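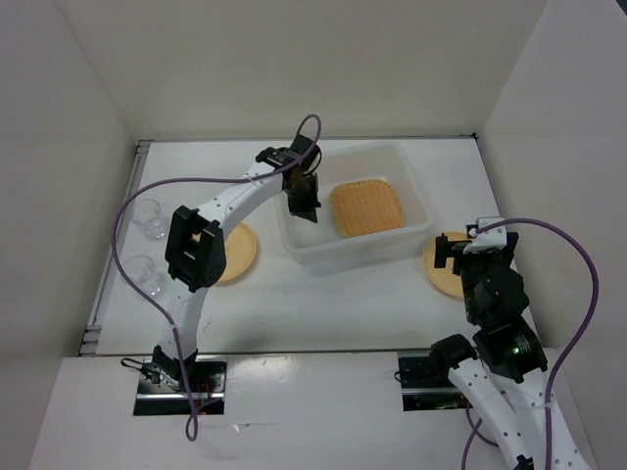

House rules for a two-arm table?

Stillden_Bench
Our little club at Stillden just got a two-arm setup going and I love it! We want to write one page of rules before more people start using it. The job is clearing dishes into a plastic bin. So far we have "hands outside the walls when the arms are powered" and "slow speed for new members". What else belongs on there?

flukness
Great project! Write down what counts as a fault. Ours says a cup on its side is a stop: pause both arms, log it, then decide whether to carry on. We also park one arm clear of the bin while the other one reaches in, and check the cable loops every 10 runs.

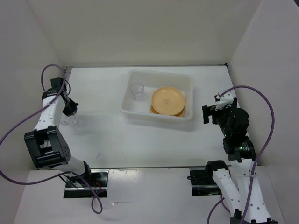

Cup on its side at the left gripper, plates and another cup in the bin.

Oh, and use plastic while you're learning. Glass can wait until you've had a clean month (ours was November, what a party).

Stillden_Bench
Love the stop rule, it's going in. Should we say anything about the wrist cameras? They see right down between the fingers. 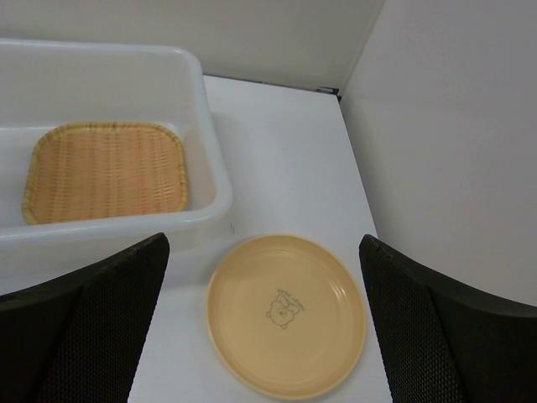

pearce_arms
Yes, wipe the lenses before each session and tell people when you're recording. Also put the e-stop where both operators can reach it. Keep the page to 12 lines or it won't get read.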